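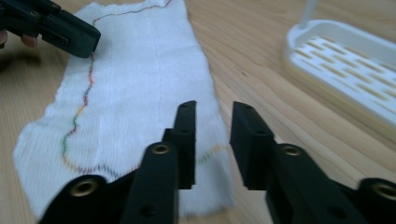 Fergus Farquharson

How does thread turn into cloth?

Look closely at a tea towel or a bed sheet. If you hold it up to a window you may be able to see tiny lines going up and down, and more tiny lines going from side to side. Those lines are threads. Cloth made by crossing threads over and under each other is called woven cloth, and people have been making it for thousands of years.

Your T-shirt is probably different. Most T-shirts are knitted, so the thread goes round in little loops that hook into one another. Loops can open and close a bit, and so a T-shirt stretches when you pull it over your head. A tea towel hardly stretches at all. Try it.

Where the thread comes from

Thread starts off as fibres. A fibre is a very thin hair or strand. Wool fibres grow on sheep. Cotton fibres grow around the seeds of the cotton plant, in a fluffy white ball called a boll. Linen comes from the stem of a plant called flax, which has small blue flowers. Silk is made by silkworms, the caterpillars of a moth, when they spin their cocoons. Polyester and nylon are made in factories, mostly using chemicals that come from oil.

One fibre on its own is weak. You could snap a single cotton fibre without noticing. But if you take lots of fibres, pull them into a long thin bundle and twist them, they grip one another and become much stronger. This twisting is called spinning.

You can do it yourself with cotton wool. Pull off a piece, hold one end still and twist the other end with your fingers while you gently pull. It gets longer and thinner. Now tug it. Then tug a piece that hasn't been twisted and see which comes apart first.

For a long time all spinning was done by hand, with a stick called a spindle that hung down and turned round like a top. Spinning wheels came later and were faster. It still took several people spinning to make enough yarn to keep one weaver busy.

Warp and weft

There are 2 words you need to know for weaving. The warp is the set of threads that run the long way. They are stretched tight before the weaving begins. The weft is the thread that goes across, over one warp thread and under the next, until it reaches the other side. Then it turns round and comes back, and this time it goes under the ones it went over before.

The edge where the weft turns round is called the selvedge. The word comes from "self edge", and it means an edge that won't come undone. If you cut a piece of cloth anywhere else, the threads at the cut can slip out. That is called fraying, and it's why the bottom of your school trousers is folded over and sewn.

What a loom does

A loom holds the warp threads tight. It also saves the weaver a lot of time. Imagine a cloth with 400 warp threads. Going over and under every one of them with a needle would take ages, and then you'd have to do the next row.

So a loom lifts half the threads at once. When they go up, a gap opens between the lifted threads and the ones left behind. The gap is called the shed. The weaver passes the weft straight through it, wound on a piece of wood called a shuttle. Then the other half of the threads goes up, and the shuttle comes back. After each row, a kind of comb called a reed pushes the new thread snugly against the cloth.

The museum at Flovotdale has an old hand loom that children can try. It was given by the Strachan family, who wove blankets in the valley. Your feet work the pedals and your hands throw the shuttle. Most people get muddled to begin with and press the same pedal twice. The museum keeps a strip of cloth on the wall that visitors have added to since January, and it has 189 rows in it so far, some a good deal straighter than others.

Different patterns

Over one, under one is called plain weave. It is the simplest and it makes a firm, flat cloth. Sheets and hankies are often plain weave.

Twill is another kind. The weft might go over 2 threads and under one, and on the next row the whole pattern moves along by one thread. This makes slanting lines. Jeans are made from a twill called denim, and if you look at the leg of a pair you should be able to see the slant. In blue jeans the warp is usually dyed blue and the weft is left white, so the inside looks paler than the outside.

Satin is woven so that long stretches of thread lie on top. Light bounces off them and the cloth looks shiny. Those long threads catch on things easily – fingernails, zips, cats.

Make a small loom

You will need:
Stiff card, as big as a paperback book
String
Wool in 3 colours
Scissors
A ruler and pencil
A plastic needle with a big eye, or a strip of card with a hole in it

Mark a line of dots along the top and bottom edges of the card, one centimetre apart. Make a short snip at each dot. Ask an adult to help if the card is thick.

Tape the end of the string to the back. Bring it through the first snip at the top, down the front to the first snip at the bottom, round the back of the little tab, up through the next snip, and so on. The string should be tight, but the card shouldn't bend. Tape down the other end.

Thread your wool and go over one string, under the next, all the way along. Turn round and come back the opposite way. Push each row up against the last with your fingers or a fork. Don't pull hard at the turns – your weaving will get narrower and narrower in the middle if you do.

To change colour, leave a tail of wool hanging at the side and start the new colour on the next row. The tails can be tucked into the back when you've finished. Then unhook the string loops from the card and knot the ends.

Words to remember

Fibre: a very thin strand that thread is made from
Spinning: twisting fibres together into thread
Warp: the long threads held tight on the loom
Weft: the thread that goes across
Shed: the gap the shuttle goes through
Selvedge: the finished edge of the cloth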